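Neltley: notes from making a dance piece in one semester
Project report, Performance Production module

Where it started

I came into this module wanting to be behind a desk. My plan was to stage manage somebody else's piece, call some cues and write it all up neatly. Then Gergely Fekete dropped his solo idea in week two and the slot opened up, and Kevser Bilgin said we should just take it ourselves. She had been carrying an idea for a duet since last year, so she made the steps and I did everything else (producing, sound, stage management, and a lot of carrying).

The piece is called Neltley. It's the name of a village Kevser made up as a kid, and the duet is two neighbors there who share a wall and never meet until the last section. It runs 16 minutes. We showed it twice in March in the Trulten, the small black box behind the music building, which seats 49.

Casting

We held one open call on a Wednesday evening and I was terrified no one would come. Plenty did! Kevser taught a short phrase, mostly floor work with a nasty turn out of a crouch, and then asked everyone to do it again as slowly as they could stand. I thought that was a strange thing to ask, but it sorted people out fast. Some lovely dancers rushed it. Ildikó Szénási didn't, and neither did Desmond Delacroix, who hadn't danced on a stage since high school and mostly does lighting now.

I argued against Desmond, and I'll put that in the report because it's true. I was worried about stamina. Kevser wanted the difference between them to show - one trained body, one a bit rusty - and she was right about that. His weight in the lifts gave the second section a roughness I'd miss if it were gone.

Rehearsals

My schedule was bad. I booked two long blocks a week because that was easiest on the room calendar, and by the end of each one both dancers were marking everything and Kevser was getting short with all of us. Etelka Boros, our tutor, looked at my spreadsheet and asked when people were supposed to eat. We switched to four shorter sessions and the work got better in days.

The notes I kept from rehearsal are in the appendix. They're messy, but the main threads are:

The wall. We tried a real flat, then a strip of tape, then only light. Tape won, because the dancers could feel it under their feet and stop looking down.

Counts. Kevser doesn't count, she sings. Desmond needs counts. I ended up writing a count sheet from her singing, which took me a whole weekend, and I'm pretty proud of it.

The ending. It changed four times, the last time on the afternoon of the dress run.

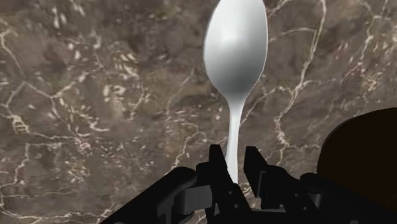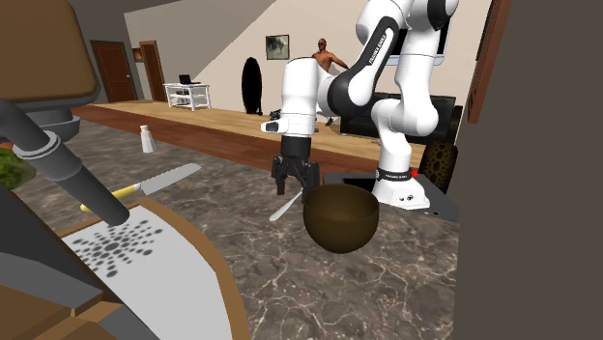
Music and sound

We couldn't afford a composer, so I built the score myself from recordings of the practice rooms next door, with their permission. There's a piano scale that keeps breaking off, some chairs, and a door. For the last section we wanted a real tune, and a student band called Pap let us use a slow track of theirs called Imik for the price of a credit in the program.

I had 37 sound cues in the first version, which is silly for a piece that short. At the tech run I was late on a bunch of them and Ildikó was left standing in silence with one arm up. I cut and merged until I could call the show without holding my breath. If I'd done a paper tech beforehand, like the module handbook tells us to, I would have caught it.

The two shows

The first night was tight and a bit careful. I think everybody was protecting the new ending. The second night they let go of it - Desmond came out of the crouch turn too early, Ildikó went with him, and the whole middle section got a speed it had never had before. I missed a cue watching them. Kevser didn't notice, or was kind enough to say so.

The comments people left were mostly about the slow walk along the tape. Several asked for more of the tune at the end. One person thought the neighbors were the same woman at different ages, and Kevser liked that so much she's considering it for the next version.

What I'd change

I'd start sound earlier and bring rough tracks into the room from the first week, so the dancers aren't learning to a thing that later disappears. I'd ask for a proper floor, too. The Trulten's is hard and both of them had sore knees by the end, and I should have pushed for the roll-out one when I did the booking.

I'd also like to call a show again, with fewer cues. Kevser has already asked me about the fall, and I've said yes as long as she learns to count to eight.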